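Brekport bench, cell 2
Notebook, 23rd December
Jong-dae Jin

Refill swap task, fault on the left arm. Writing this up before the break so the state of the cell is on paper.

Task as run: unplug-free swap of the liquid bottle in the wall repellent unit. Left gripper holds the refill, right gripper unscrews the old bottle, then the two trade roles at the strip. Both arms teleoperated through the Poter leader pair, follower control on the Filali stack, logging at 60 Hz. Nothing scripted.

What happened. On episode 112 the left follower stopped tracking while it was closing on the refill. The leader kept moving for as long as it took me to notice, then the follower came back and tried to make up the whole difference in one go. The fingers swung through the spot where the bottle was and knocked it over. It rolled toward the back edge and stayed on the table. Cap held, no leak. I hit the stop with my foot. The arm halted short of the wall.

No contact with the power strip, but the path was headed that way and that is the part I don't like. Mains sockets and a liquid bottle in the same reach envelope, with a catch-up motion that has no speed limit on it.

Log review. Joint commands for the left side are continuous right through the stall. Joint readings freeze at the last good value, then jump. So the leader and the host were fine and the break is between the host and the follower. No overcurrent flag, no temperature flag. The right arm shows nothing in the same window. First guess was the bus adapter. Swapped left and right adapters and the fault stayed with the left arm, so it isn't that.

Second guess was the cable. Drove the base joint slowly from side to side with the wrist held level. Dropouts came only near the outer end of travel, where the loom is pulled tightest. Wiggled the connector by hand at that pose and could make the fault come and go. Left loom reseated, strain relief moved one hole back. 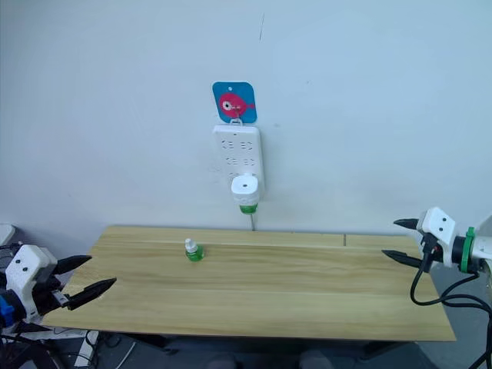 With the loom reseated I ran the same base sweep 5 times, then the full reach to the wall and back with the grippers open. No dropouts in the log. I would not call it fixed on that evidence. The crimp may be bad inside the shell, and a reseat can hide that for days. A replacement loom is on order from Vostis.

The software side is the bigger problem. The cable only started it. When readings go stale the follower should hold position and drop out of teleop until the operator lines the leader up again. Ours does no such check. I had assumed the Filali defaults covered it – they do cover a lost host, but a frozen reading with a live host passes straight through. Looking back, we had a small jump on this arm in June that went down as operator error. Same signature in the log. I should have opened that one properly.

Changes made today:
Stale reading check added, follower holds if the joint values are identical for 5 cycles while commands are changing.
Step limit on the follower target, both arms. Catch-up is now slow and you can see it coming.
Virtual wall added in front of the real one for any motion outside the final approach.

The stale check gave one false trip, on a very slow wrist move where the encoder value did not change between cycles. Raised the command threshold and it went away. Needs a longer run with a cold arm.

Not done yet: retest with the connector pulled on purpose at mid reach, arm clear of the wall, bottle off the table. I want to see the hold work on a real break before anyone records again. Episode 112 is marked bad and kept out of the training set. The two before it also have short stalls once you know where to look, so they are out as well.

Until the retest is signed here, use dry bottles only and keep the strip switched off at the source. Left arm tagged. Stop pedal checked, good.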